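The floor cleaner aisle, and other places I spent my week

8 November 2021
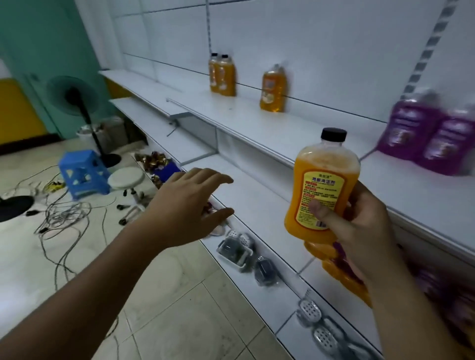 So the kitchen floor. If you've been reading since July you know the kitchen floor is the whole reason I started looking at other people's shopping habits in the first place, and if you haven't, the short version is that we moved into a place with pale tile and dark grout and I've been losing to it ever since.

My neighbor Lizeth Flores came over for coffee a couple of weeks ago, took her shoes off at the door like she always does, walked to the table and looked at the bottom of her sock. Didn't say a word! Just looked at it, put her foot down and asked if I had any sugar. I had mopped that morning. I had mopped that morning with hot water and a big glug of the Traremano stuff that comes in the giant jug, and her sock was gray.

It was the jug, she told me, once I'd made her talk. Or the glug. I'd been using way too much, for months, and what was on her sock was mostly old cleaner with dirt stuck in it. She said her mother used to rinse the whole kitchen with plain water twice whenever the floor got that dull look, and then start over with something new and a lot less of it.

I did the two rinses. The first bucket came up looking like dishwater after a barbecue. The second one was better, and I let the floor dry with the windows open and walked around on it in clean socks like an inspector. Still a little tacky by the fridge, so I did that corner again on my knees with a rag. The rest was fine.

Which brings me to shopping for a new one, and I am a terrible shopper for cleaning stuff. I pick by color. I always have. Orange means it will smell like oranges and cut through grease, purple means lavender and bedtime, blue means bathroom, green means somebody's trying to be good. None of this is written down anywhere and I believe all of it. An orange bottle with a yellow label and red writing looks like it means business, and I'd reach for it over a clear one every single time.

The floor cleaner I wanted was 地板清洁剂, and those are the five characters to look for, big and red on the front. I can't read Chinese, but Lizeth's sister-in-law wrote them on the back of an envelope for me some time ago and the envelope lives in my wallet now. 地板 is floor, and the rest is cleaning agent. It's a surprisingly useful thing to have in a wallet. I've matched it up character by character standing in an aisle, holding the envelope next to the label, mouthing nothing, looking (I'm sure) completely unhinged.

I also like a shelf where the cleaning products and the candy are neighbors. I know that drives some people nuts. Gilberto Lozano, who I used to work with at Londell, once gave me a long speech about how a store that puts sweets near detergent has given up on itself. I think it's a store that knows me. You go in for floor cleaner, you see a heap of gold foil wrappers, you go home with floor cleaner and a pocket full of candy. Everybody did what they came to do. The big supermarket out by Soler has everything in its own canyon, and by the time I've hiked from mops to chocolate I've talked myself out of the chocolate.

Okay, so what I do now. I had a few emails asking after the July post, mostly about grout, and one from Ilango Kurian wanting to know if I had tried just not having a floor. (Ilango, thank you, as always.)

I sweep first. I used to skip this and go straight in with the mop, and all that does is make soup. I sweep, then I go around the edges with the crevice thing on the vacuum, especially under the lip of the cabinets where the crumbs go to retire. Takes me maybe five minutes if I don't stop to read old receipts I find under there.

Then one bucket with cleaner and one bucket with plain water. I resisted the two-bucket thing for so long! It seemed like showing off. But if you rinse your mop in the same bucket you're cleaning from, you're painting with dirt by the time you reach the hallway, and our hallway gets plenty dirty without help.

As for how much to put in, I've gone down to one capful, and I measure it. With the cap. Like a grown-up. If a label has directions I can read, I go with those, and if it doesn't I get someone to read them to me before I open it. I know I make jokes about picking by color, but I don't guess at the small print on the back of a bottle of chemicals, and please don't you do it either. And never mix two of them, ever, even if the old bottle only has a dribble left. Finish it or get rid of it and rinse the bucket.

Foam is the other thing I had backwards. I thought foam meant it was working. I'd shake the jug to get some going and feel very pleased with myself. All that foam has to come off the floor again, and guess who gets to do that part.

I mop backward toward the back door, wring the mop till my hands complain, and then I sit outside on the step for as long as it takes to dry. That last part is the best housekeeping tip I have. You can't be asked to do anything while the floor is wet -- the laundry is on the other side of it, the phone is on the other side of it, the dishes are on the other side of it. I take my coffee and one of the gold-foil type candies if there are any left and I watch Ulises Ticona across the way fight with his garden hose.

The grout is still dark. I'm telling you that so you don't think I've got one of those magazine kitchens. I scrubbed a test patch by the stove with baking soda and an old toothbrush, and it came up a shade lighter, and now I have one patch that's a shade lighter. It's the size of a cereal box. I put a small rug on it. At some point I'll either do the rest or let that patch get dirty enough to match, and I know which one my money's on.

I did go back and count up what I had under the sink, seeing as I was down there anyway. There were 26 bottles. Twenty-six! Three window sprays, all half full. Something for leather, and we don't own any leather. A Viseck oven foam I bought two ovens ago. Four different things for drains, all opened, so I must have lost faith in each of them halfway through. I set aside the ones I really do use and it came to six, and they all fit in one plastic tub now with the rags folded on top. The full ones I'm never going to use are going to Lizeth, who says she'll take anything but the drain stuff. The rest is waiting in a box in the garage for the next hazardous waste drop-off, with a note taped on it so I don't carry it all back inside in a weak moment.

If any of you have a grout method that doesn't involve kneeling, my email is in the usual spot. Eliécer Cuervo already wrote to suggest a steam mop, and I looked at the price and went and lay down for a bit. But if you've used one on pale tile and liked it, tell me which, and tell me if it made your grout any lighter or just made it damp.

Next time I'm doing the hall closet. I opened it yesterday and a tennis racket fell on me, so it may be a while.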